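Bimanual handover of ring/coil objects: how much variation per batch?

tarn_edge
Collecting demos for a two-arm task with loops of thin metal rings. Wrist camera on each arm, same parallel fingers on both. We have 2,599 episodes and the policy still closes early on the receiving side. Is 400 more of the same worth recording, or should I change the protocol?

p_insaurralde
Change the protocol. Check your start poses first. At Stastcombe we had one operator who always presented the object at the same height, and the policy learned the height.

kelvinsocket
Disagree. Early closing is usually a timestamp problem. If the gripper state is logged ahead of the camera stream, more variety won't fix it. Measure the offset.

tarn_edge
Offset measured at 70 ms on the left arm, now corrected in the loader. Retrained, same behavior.

kelvinsocket
Then I'd look at labels. Do you keep the failed grasps?

tarn_edge
We dropped 195 of them.

p_insaurralde
Put them back if the operator recovered. Those are the only episodes where the policy sees a correction — without them it has no idea what to do with a slipped ring.

kelvinsocket
Only with the bad segment trimmed. Raw failures made ours worse.

Pascual Insaurralde (p_insaurralde)
Trimmed where, though? Cut at contact and you lose the approach that caused it. We kept the whole thing and weighted it down.

tarn_edge
I'll run both. Wrist view with the loop held in the near fingers and the other gripper open:
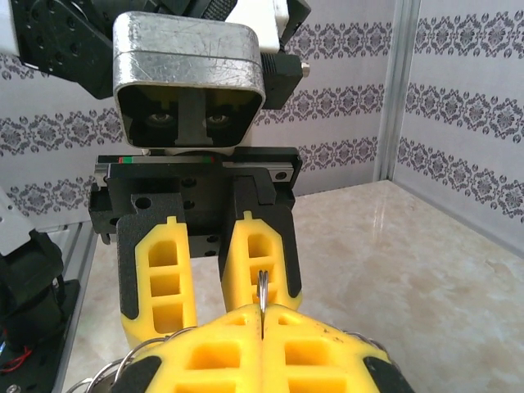

Fixed pose set for the giving arm starts with the next batch. The receiving arm stays free, and I'm logging finger width at the full control rate on both sides.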